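The Patient Business of Teaching a Robot to Fix Your PC

By Ailbhe Ó Dubhghaill
1 March 2020

I killed my first computer at fourteen with a memory stick I was sure went in the other way round. So I felt a certain kinship with the robot arm at Telach, which spends its days taking desktop PCs apart and putting them together again, and which was pretty terrible at it when I first visited in January.

The project is called Tilahun, and the idea is simple enough to explain over coffee (I know, because Nuria Kumsa explained it to me over two of them). You don't write the robot a long list of instructions. You show it the job, over and over, with a person steering the arm, and you save every attempt: what the cameras saw, how the joints moved, when the fingers closed. Then a learning system chews through the lot and tries to work out what to do by itself.

The catch is the "over and over" part. Nuria wants 1,000 good examples before she trains the big model. When I came back last week they had 481.
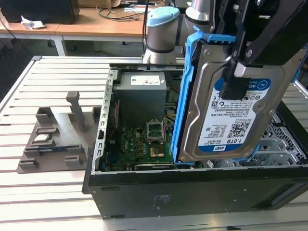
Hard drives are the crowd-pleaser, she told me, big and boxy and easy to grab. Memory is fussier. It has to go in dead straight and then you have to push harder than feels polite. And the processor! Natnael Mekonnen does most of the steering, and he holds his breath for that one every single time. I caught myself doing it too.

He let me have a go, which was generous of him. I'd pictured something like a video game, and it's much more like eating soup with somebody else's hand. My first try at picking up a drive ended with me nudging it sideways for a solid minute. "Keep it," said Nuria, typing something. She likes a fumble as long as the person recovers from it, so the robot can learn how to get out of trouble. Mine went in the folder marked "maybe."
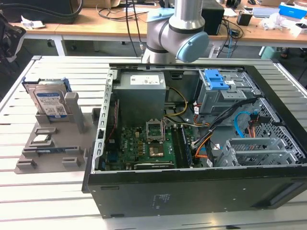

What surprised me was how much of the day goes to putting things back. Every part has to return to its place before the next run, and then somebody shifts the computer a little so the robot doesn't just memorize one spot. Vesela Delić threw out 117 early recordings over exactly that: the case had never moved an inch, and the model trained on them fell to bits the moment she bumped the table. She's still a bit sore about it.

I asked Natnael if he ever gets bored. Sometimes, he said, mostly after lunch. Then he reached for the controls and started the next one.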